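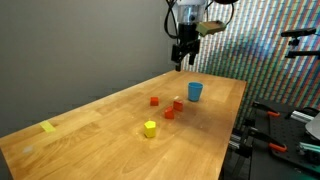 Looking After Wooden Tabletops Through the Winter

Print | E-mail

27 Oct 2020

By Hildegard Janssen

The heat went on in the Bristthorpe building last week, and the questions about table care have started coming in as they do every fall. Most are about dry patches, white rings and small cracks at the ends of boards. This item covers the cleaning and oiling of solid wood tops. It applies to the work tables in the shared rooms and to most wooden tables at home.

Wood takes up moisture from the air in summer and gives it back in winter. A wide top can change in width by an amount you can feel with your thumb where it meets a metal edge or a breadboard end. This is normal. Trouble comes when one face dries faster than the other, as it will if the top has been oiled and the underside has been left bare. The board then cups. A table that sits over a heating vent will do this sooner than one across the room, so please check where your vents are before you move furniture back after cleaning.

First find out what finish you have. Put a drop of water in a spot that doesn't show and leave it for 5 minutes. If it sits up in a bead and wipes off without a trace, the top has a film finish such as varnish or lacquer, and oil will do nothing for it except make it sticky. If the water soaks in and leaves a darker spot, the finish is oil or wax, or it has worn away. The spot will go once it dries.

Film finishes need very little. Wipe with a damp cloth, dry with a second cloth, and leave the polish on the shelf. Spray polishes with silicone in them make a later repair much harder. We had to strip a whole top in the Gusik Room two years ago on account of spray polish, and the new varnish still has fish-eyes in it at the window end. 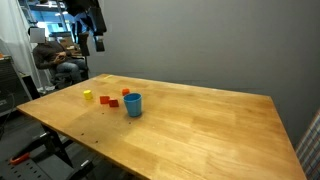 A butcher-block style top, with a few small marks and holes toward the front.

Glued-up tops of narrow strips move less than wide single boards, and they are forgiving of small damage. Little dark marks can come from many things. A black mark on oak is often iron, left by a wet can or a stray staple. Oxalic acid will take an iron stain out, but wear gloves and eye protection, and rinse well. Other marks may be a burn, ink or a bit of grain. Try a white eraser before anything stronger.

Small holes are best left alone unless they catch dirt. If you want to fill one, use a wax stick slightly darker than the wood. Wood putty is always a little wrong in color and gets more wrong as the top ages around it. I keep a set of wax sticks in the office and will lend it out.

White rings are moisture caught in the finish. They often fade if you do nothing for a few days. If not, rub lightly along the grain with a soft cloth and a little mineral oil, leave it overnight and wipe it off.

Oiling

The top has to be clean and fully dry. Scrape off glue and wax with a plastic card. Wash with a few drops of dish soap in warm water, wring the cloth out hard, and go with the grain. Let it stand a full day.

Sand lightly with 220 grit if the surface feels rough. Vacuum, then wipe with a dry cloth.

Put on a thin coat of oil with a lint-free rag. We use the Barros tabletop oil in the shared rooms, but any hardening oil made for furniture will do. Wait 18 minutes, then wipe off everything that has not gone in. People find that last step hard to believe and leave the oil standing, and then they have a tacky table until spring. Let it cure overnight before the next coat. Bare wood wants 3 coats. A top that was oiled last year wants one.

Do the underside as well. It need not look nice.

Oily rags can heat up and catch fire on their own. Lay them flat outdoors to dry, or put them in a metal can of water with a lid. Do not leave them balled up in the trash. The red can by the back door of the Bristthorpe building is for this.

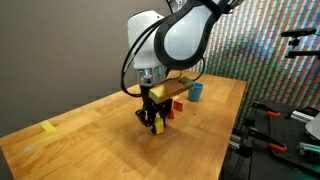 Yellow block just above the tabletop.

Everyday wear

Most scratches come from grit under things that get slid across the surface. Lift objects when you move them. Felt pads on the bottoms of lamps and trays help, though they pick up grit too and should be changed once a year. Painted items left on fresh oil can stick and leave color behind, so give a newly oiled top a week before you put anything painted on it.

Keep the room between 35 and 50 percent humidity if you can. A cheap dial gauge is good enough. In the Zevumell Room we run a small humidifier from December on, and the end cracks have stopped getting longer. If you see a new crack, mark its end lightly in pencil and write down the day. Please do not pour glue into it. Many cracks close up by summer, and glue holds them open.

Supplies

The total spent on table care and repair last year was $3,593, most of it for the Gusik Room top. There is oil in stock for this winter and plenty of sandpaper. We are short of lint-free rags, and old cotton T-shirts, washed without fabric softener, are welcome. Leave them in the bin outside the office.

The shared tables will be oiled over two days in December. A notice will go on each door ahead of time. Please clear your things off the tops and out of the drawers the evening before.

Print | E-mail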